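Westness Automation Course
Handout 5: Working rules for contact tasks on a task board

These rules apply to every run in the second half of the course, whether you work by teleoperation or run your own program. Read them before you book time on the cell. They are based on the Zetia house rules, shortened for students.

Before the run
Check that the stop button can be reached from where you sit. Set the speed limit to 200 mm/s for free travel. Write down the start state of every switch, dial and plug. A run without a written start state is not graded.

Approach
Stop above the part before you touch it, with the fingertips clear of the surface. Look at the wrist view and the overhead view, then go down. Dials and toggles get separate approaches, even when they sit close together. Keep the fingers away from patch cables on the way in.
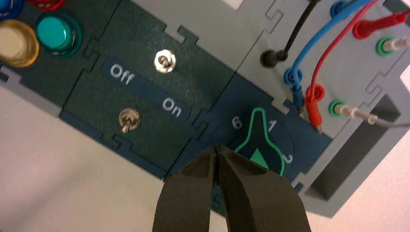 Şükran Çetinkaya would add that the pause should be a full stop in the program with its own line in the log, and that a slow move does not count as one. Her groups lose marks on this more than on anything else. We now grade it the same way.

Contact
Turn a dial one position at a time. Push a toggle along its direction of travel and let go before you retract. If the force limit trips, do not raise it. Back off, note the time, and start the approach again. Pull a plug by its body, never by the wire.

Clearing the board
After the last step, raise the gripper until both fingers are clear of the tallest wire loop. Only then may anyone reach into the cell, and only with the arm in hold. Leave the floor of the booth free of tools and loose screws.

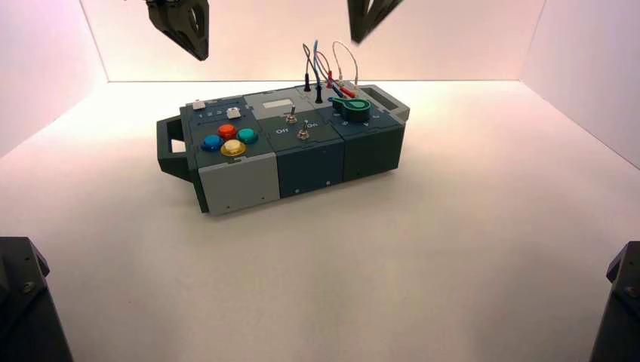 Does a run count if the board gets pushed a little during contact?
It counts if you stop, measure the new position and record it before the next approach. If you carry on with the old position, the run is void.

Records
Log files go in the Daner folder under your group number. Group 329 shares its slot with group 603, so both must sign the sheet. Questions about grading go to Hatice Yalçınkaya, before the May review.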